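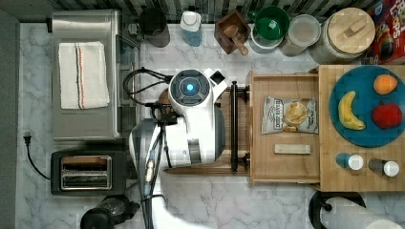 Robot with a blue circular light, seen from directly above a marble kitchen counter.

MEDIA RELEASE
20 August 2023
For immediate release

Penent opens registrations for the Ukar Ball

Penent today opened registrations for the Ukar Ball, a new evening of competitive voguing and runway to be held at Mansilla Hall in October. The ball is open to established houses and to independent performers, and is the centrepiece of Penent's spring program of dance and live art.

Penent received 117 expressions of interest from performers earlier this year, many of them from people who have trained in regional dance studios and have not yet walked at a public event. The number of first-time entrants has led Penent to schedule two preparation workshops at Mansilla Hall in the weeks before the ball. Attendance is free for registered performers.

Categories confirmed to date are Runway, Face, Hand Performance, Old Way, New Way, Vogue Femme and Best Dressed. A further category for house teams will be announced with the full running order. The theme is Salt and Signal, and costume notes for each category are contained in the entry guide. Performers may enter more than one category but must nominate them all at registration, as the running order is set from the entry list.
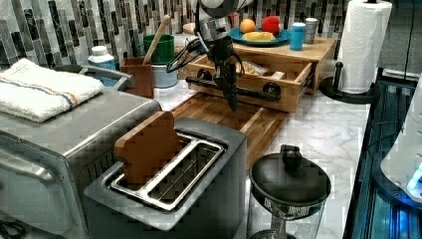 Protside said in a statement that it had agreed to present the sound and lighting for the ball because performers "should be able to hear the beat from the end of the runway as clearly as they do beside the speakers", and that it would meet with houses ahead of the event to discuss their music.

The hall will be set with a central runway and tiered seating on both long sides, for a total capacity of some 304 people. The judges' table will be placed at the northern end. A level path runs from the street entrance to the floor, and wheelchair spaces are available in the front row on each side. Auslan interpreting will be provided for all announcements and for the judges' remarks. 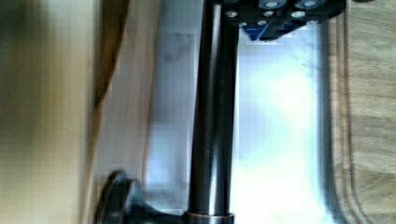

Black rod and bracket fitted with silver screw heads.

Penent acknowledges that ballroom culture was created by Black and Latino LGBTQ communities in the United States. The entry guide includes a short history of the form, a reading list and a statement of conduct which all performers, judges and guests are asked to observe. Judges have been invited from within the ballroom community and will be named once the panel is settled — no Penent staff member will judge or compete.

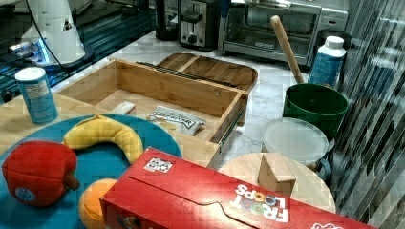
Reading time: 2 minutes

Trophies will be awarded in every category, with cash prizes in Vogue Femme and Runway. Photography from the seats is permitted without flash. Recording of complete performances is reserved for the house or performer concerned, who may arrange this with Penent when registering.

General tickets will go on sale after performer registrations have closed. A limited number of concession tickets will be held for students, pensioners and health care card holders. Guests under 18 must be accompanied by an adult.

Entry guides and registration forms are available from the Penent office and from the front desk at Mansilla Hall. Media wishing to attend the workshops or the ball should apply to Penent in writing and state whether they intend to film.

ENDS

Media enquiries: Penent Communications
Venue and access enquiries: Mansilla Hall front desk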